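Is a "lifetime" finish on a butcher-block top worth paying for?

Surfaces and Counters
Asked March 2025 by Ifeanyi Yusuf
Viewed 2352 times

We're putting in a wood worktop and the store wants another $265 for something called the Ultell Lifetime Seal. The salesman says I'll never have to oil the wood again. I asked him what was in it and he said it was a "professional formula." I asked whether it could be repaired if it got scratched and he gave me a leaflet.

The leaflet says lifetime on the front and 2 years on the back.

I've lived with wood counters before, at my parents' house, and they got mineral oil when somebody remembered. They looked fine. Light wood, stripes in the grain, bowls sitting out on it all day long.

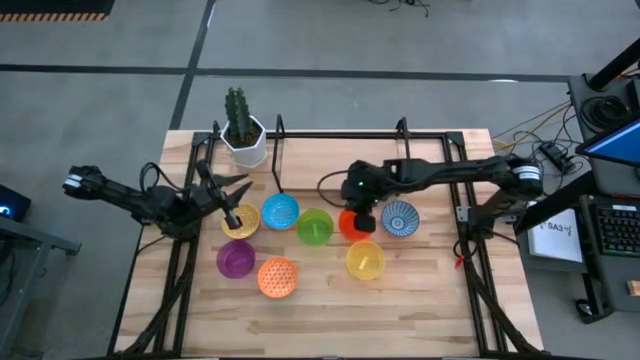
What I've already checked

The warranty leaves out water damage, heat damage, knife marks and "normal kitchen use." I'd like to know what other kind there is. The reviews on the store's own site all have five stars and half of them seem to have been written before the thing was installed ("can't wait to try it").

My brother-in-law swears by Wenis board wax, but he swears by a lot of things. Has anybody had the sealed kind for longer than a few months? I cook every day and I'm not going to wipe up every drip the second it lands. 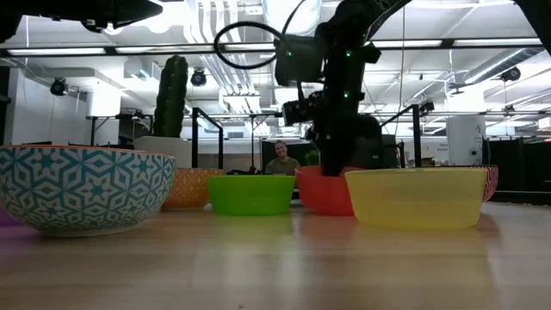 Ladi Lawal

Skip it. I had a film finish on an island top and it looked great until June, when it started lifting next to the sink. Once water gets under a film you can't just touch up that spot, at least I couldn't. I ended up sanding the whole top back to bare wood, which took a weekend and put dust in every drawer.

Now I use plain food-grade mineral oil from the drugstore. Flood it on, leave it overnight, wipe off what's left. On new wood I did 4 coats, and after that I do it when the surface looks dull. I don't believe the monthly schedules printed on the bottles. The people printing them sell oil.

Wax on top is fine if you like the feel. I couldn't tell one brand from another, and I doubt your brother-in-law could with the labels off.

One thing that does matter is the underside. Ask the store if they finish it. If only the top is coated, the board can take up moisture unevenly and cup, and no lifetime seal is going to help with that.

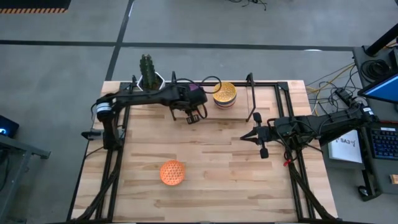
Fashola: Depends what you mean by sealed. A hardwax oil isn't a thick film and you can patch it. Ask for the data sheet, and if they won't hand it over I'd keep my money. I don't buy that mineral oil is enough right at a sink, though. Mine went black around the faucet.

Ladi Lawal: Could be a leak at the faucet. I'd check that before blaming the oil.

Fashola: Plumber checked. No leak.

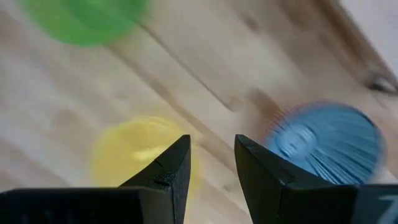 More in Surfaces and Counters

Black ring around faucet on maple, sand or bleach?
Has anyone collected on a Gimalar countertop warranty
Mineral oil never seems to dry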